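Share this thread | 528 shares | 60 comments
Print | E-mail this thread

19/10/2018

1/ Right, the gripper thread. I promised it in April and several of you have been rude about the delay, so let's go. Two makes of parallel gripper, the Traline and the Surnach, tried on the same pair of arms with the same jobs. I paid for neither and like only one of them.

2/ Rules first. Same arms, same speed limits, same operator (me, grumpy). Each gripper gets 13 goes at each job. A go counts if the thing ends up where I said it would and still works afterwards. I added the second half of that rule after the marker pen.

3/ The Traline went on first. Lovely box, foam cut to shape, a manual in four languages, none of which mention that the mounting bolts are a size nobody in this building owns. Half a day gone to bolts.

4/ Once on, it's a decent thing. Closes quickly, opens quickly, sounds expensive. Picks up a plastic jar full of sweets as if it had trained for it. I moved that jar left and right all morning and felt like a genius.

5/ Then soft things. A clear bag with odds and ends in it is a horrible object to hold. The Traline grabs, thinks it has it, reports success, and lifts two fingers' worth of air. 13 goes, four bags moved. It reported 13.

6/ That's my main gripe with it. Missing is fine, I miss things too. Telling the controller you're holding a bag while the bag sits there is another matter. I have worked with people like this.

7/ The Surnach has a cheaper finish, and its manual is one folded sheet with a drawing of a hand on it. No idea why. The bolts fitted. I nearly wept.

8/ Slower to close, and you can hear it making up its mind. On bags it managed 10 out of 13 and owned up to all three misses. On the jar it was no better than the Traline, only duller to watch.

9/ So far, so much like every gripper comparison you've ever scrolled past. Pens, jars, bags. Everyone does pens, jars and bags. What I wanted to know about was cable.
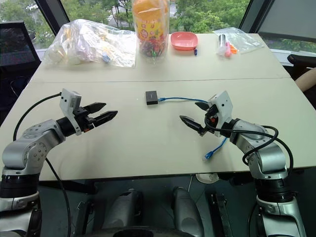

10/ CABLE DAY

Network cable, small black box, two arms. One arm steadies the box, the other deals with the plug. A child can do this. I have seen a child do this, to a router I was using at the time.

11/ Trouble is, cable has opinions. You pick it up in one place and the end goes somewhere else. Blue lead, clear plastic plug, and a finger that pinches either the lead or the plug but would rather pinch the table.

12/ Traline, plugging in: two out of 13. Pulling out: nine, though on three of those the box came along for the ride. Strong grip, no manners.

13/ Surnach, plugging in: five out of 13. Pulling out: 10. Not numbers to put on a banner, but you can see where each go went wrong, and it tends to go wrong in the same place. I can fix the same place.

14/ Biggest single gain had nothing to do with either gripper. I turned the wrist a bit so the fingers come in at a slant, low one first. Two extra plugs in the next set. Weeks of shopping for hardware, and the answer was to tilt it.

15/ Controller next, as people always ask. I ran everything through the Kolář box, then did the cable job again through the Trukov. The Kolář has the nicer screen. The Trukov lets you change closing force halfway through a move without stopping the arm, and for cable that settles it.

16/ The Trukov also forgets its network settings if you unplug it. Every time. Yes, I wrote to them. Yes, they asked if I had tried unplugging it.

17/ Things I'd tell myself back in April:
- buy the odd-sized bolts before the gripper
- tie the arm's own cables back further than you think, then do it again
- don't test bags straight after lunch, you'll only get cross

18/ Where I've ended up: Surnach fingers, Trukov controller, wrist at a slant. The Traline goes back in its lovely foam. If your whole working life is jars, buy it, you'll be very happy together.

19/ Somebody will reply "have you tried suction". I have tried suction. Suction on a bag is a separate thread and I'm not ready to talk about it.

20/ Next up is the same cable job with the box left loose, so the first arm has to find it as well. Current score, 60 goes in: I'd like to do a few more before I tell you.

Print | E-mail this thread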